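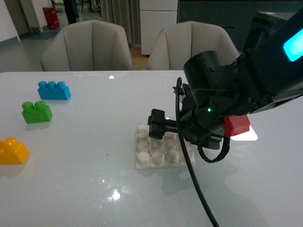

How to Apply for Resale Tickets to a Major Games

Tickets handed back by other buyers go through an official resale portal, and for many events that portal is the only legal way to get in once the main sale has closed. The steps are much the same from one Games to the next. The ones below follow the Skilard portal, which handles resale for the Juvberg Winter Games.

Before you start

You need a ticketing account with a verified email address and a payment card in your own name. If you bought in the main sale, use the same account. Opening a second one will get both locked, and it can take days to have them released.

Have the session code for each event you want. Codes are printed in the competition schedule next to the start time. The code for a qualifying round and the code for a final often differ by one digit, so copy it carefully.

Step 1. Set your alerts

Sign in and open Resale, then My Alerts. Type in the session code and pick the price categories you would accept. Category A seats at the Nistari ice hall come up most often, usually after a sponsor returns a block. If you leave the category blank, you will get alerts for everything, including accessible seating you may not be entitled to buy.

Step 2. Check at the right time

New listings are released at 1800 local time in the host city. Convert that to your own time zone and check whether the clocks change between now and the event. Tickets returned on a Sunday are held over and listed with Monday's release.

Sign in ten minutes early. The waiting room assigns places when the release opens, so being there an hour ahead does nothing for you.

Step 3. Add tickets to your basket

The limit is 2 tickets per session on resale, even if the main sale allowed more. Once they are in your basket you have eight minutes to pay. Refreshing the page does not restart the timer. Opening the basket in a second tab may empty it.

Step 4. Pay and check the fee

The resale fee is added on the last screen. On a 457 ticket for the ski jumping final, the fee comes to 34, and the total is charged in the host country's currency. Your bank may add its own charge on top.

Step 5. Assign the names

Each ticket has to carry the name of the person using it. Go to My Tickets, choose Assign, and enter the name as it appears on their passport. Names can be changed until the day before the session.

If the session moves

Outdoor events at Roussel are often shifted for wind. A ticket stays valid for the new time as long as the session code is the same. If the session is canceled outright, the face value goes back to the card you paid with. The resale fee is not refunded.

If you can't make the new time, you can list the ticket again from My Tickets until three hours before the start. You are paid only if it sells.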